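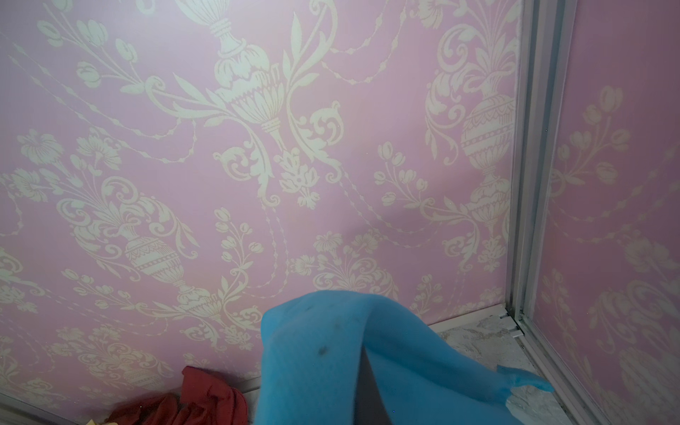 Damask wallpaper with urns and garlands in cream on pale lilac-pink.

About Trernwood

Trernwood School of Decorative Trades offers evening and full-time instruction in paperhanging, interior painting and plaster repair. The school was founded in Evdale by Rosemarie Sperling, a paperhanger by trade, and continues to hold its classes in the former Grewal dry goods building on the east side of town.

The full-time course lasts two terms and is open to applicants aged eighteen and over. No earlier experience is required. Students learn to measure and prepare a room, match a repeating pattern, mix paste, and work neatly at corners and door frames. Evening classes are limited to eight students and are taught in the same workrooms.

Current enrollment stands at 161. Graduates work for local contractors, for historic house trusts and on their own account.

Divina Ocampo has served as Director since the retirement of Ms. Sperling. Thaddäus Marti heads the paperhanging department, and Rhea Macaraeg is responsible for admissions and student records. The Jirlow Fund, administered by the school, assists students who are unable to meet the full cost of tuition and tools.

Applications for the fall term are accepted through the end of June. Visitors are received by appointment, and requests should be made in writing to the admissions office.

Page last reviewed 29 Apr 2026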